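Food Writing and Menu Language, Week 3 Handout
Naming what's on the plate

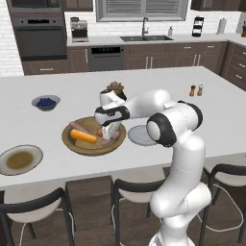
Fig. 1. Round tray on a kitchen island, with pink sausages and an orange item that could pass for a carrot or a bread roll.

Okay, notes from Monday, cleaned up a bit because I talk too fast and three of you told me so. If you missed class, read this all the way through before you start the homework. If you were there, you can skip down to "Verbs" (I ran out of time and rushed that part).

The big subject this week is naming. Before you get to say a dish is good or cheap or like your aunt's, you have to call it something, and the word you pick does most of the work. Try it with the tray. "Sausage" is a plain word. "Link" is smaller and more breakfasty. "Banger" puts you in a pub. "Frank" puts you at a ballpark. Same general idea of a food, four different rooms! Readers walk into the room before they taste anything.

General words and close words

I put a ladder on the board. At the top is "food," then "meat," then "sausage," then "pork sausage," then "pork sausage with fennel," and you can keep going down until you're at the name of the farm. Every step down gives the reader more and costs you more, since you have to know it's true. If you write "fennel" and it was caraway, somebody will write in. I once called a cheese Gruyère in a review of a lunch place called Bellis, and it was Swiss from a bag, and the owner called me to say thanks for the compliment. I still get a little hot in the face thinking about it.

So the rule I gave you: go as far down the ladder as you can stand behind, then stop. If all you've got is "a soft white cheese," write "a soft white cheese." Plenty of good sentences have been built on that. What you can't do is guess and then type the guess like you know.

Where people get stuck is color. Color feels like knowledge. You see orange and your brain says carrot, and it might be carrot, or squash, or yam, or something with a lot of paprika on it. Ask the kitchen. They nearly always tell you, and they like being asked.

Menu words versus review words

A menu is selling. A review is reporting, with opinions. They borrow from each other all the time and it's mostly the review that gets hurt. We looked at the October menu from Tinbridge, and I asked you to underline any word that wouldn't change your order if it disappeared. Here's what the class came up with:

fresh
house (as in "house slaw")
artisan
crispy (this one was argued over for a good ten minutes)
seasonal
hand-cut
our famous

Spyros Shehu stuck up for "crispy" and I've come around to his side. It tells you about texture, and it's a promise the kitchen can break, which makes it useful. If the menu says crispy and the potatoes arrive limp, you've got something to write about. "Famous" can't be broken that way. Famous to who?

"Fresh" is the worst of the bunch for me. Fresh bread, fine, that means today's. Fresh salad? I'd hope so. When you see "fresh" in your own draft, take it out and read the sentence aloud. If you miss it, put it back.

The long menu and the short one

Two menus are in the reader, the Tinbridge one and the one from Ultden. Tinbridge writes things out: where the trout came from, what it was cooked over, what's under it and what's drizzled on it. Ultden just has nouns. "Trout, beets, dill." Both of these are styles, and both have a voice. The long one sounds like a host who follows you to the table. The short one sounds like a host who's seen you come in and will be over in a minute.

I asked which one you trusted more and the room split, which I loved. The people who liked the long menu said it answered their questions. The people who liked the short one said it assumed they were grown-ups. Hang on to your answer, because it probably tells you what kind of food writer you're going to be, at least this semester.

One more thing on the short style. Commas do a lot in there. "Trout, beets, dill" makes the three things equal. "Trout with beets and dill" makes trout the boss. "Beets and trout" would surprise people, and you might want that.

Verbs (the part I rushed)

Beginning food writers pile up adjectives and leave the verbs to fend for themselves. Everything "is" or "comes with" or, heaven help us, "features." Go through your draft and circle the verbs. If you've got a page of "is," you don't have to fix every one (a plain "is" is a perfectly good verb and I use it constantly), but find a few spots where the food really did something. Broth can steam. Cheese can pull. A crust can shatter or bend, and those are very different pies.

Please be careful with "nestled." Also "kissed," "bathed" and "married." I don't ban words in this class but I do sigh.

Watch out for verbs that claim more than you saw. "Slow-roasted" is a statement about what went on in the kitchen before you got there. If the server told you, say the server told you, or say the menu says so. If you only know that it was tender, "tender" is your word.

Comparison

Quick section. "Tastes like" is the most honest tool we've got and also the laziest. It works when the thing you're comparing to is something your reader has eaten. "Like a peach that's been in a hot car" works great. "Like the plum sauce I had in a village once" works only for you. I'm guilty of this, my early columns are full of villages.

Also, one comparison per dish is plenty. Two and I start picturing some third thing.

In-class exercise, for those who missed it

Pick one thing you ate today. Write seven sentences on it. No adjectives in the first draft. Then go back in and let yourself have three. People groaned and then wrote some of the best stuff I've heard out of this group, including a piece on cafeteria oatmeal that made me hungry for cafeteria oatmeal. Bring yours if you did it at home and we'll read a couple out loud at the start.

Homework

1. Read the two menus in the reader, plus the short essay after them. The essay is grumpy. Enjoy it.
2. Write one page on a meal you didn't choose (someone else ordered, someone else cooked, whatever). Use the ladder. Mark in the margin any word you weren't sure you could stand behind, and leave it in so we can talk about it.
3. Write the same meal as a menu line, once in the long style and once in the short one.

Double spaced, your name on it, on paper please. I know, I know. I mark these up by hand and I can't do it on a screen.

Odds and ends

We're in room 404 again next week. The heat has been fixed, supposedly, but wear layers.

The course number for the add form is 3905. Two people wrote down the number of the nutrition class and are now, as far as the registrar knows, in nutrition.

Somebody asked if you can review a place where you work. No. You can write about working there, though, and I'd love to read that.

Next week is smell, so go easy on the perfume, and if anyone has a jar of something strange at the back of the fridge, bring it with the lid on.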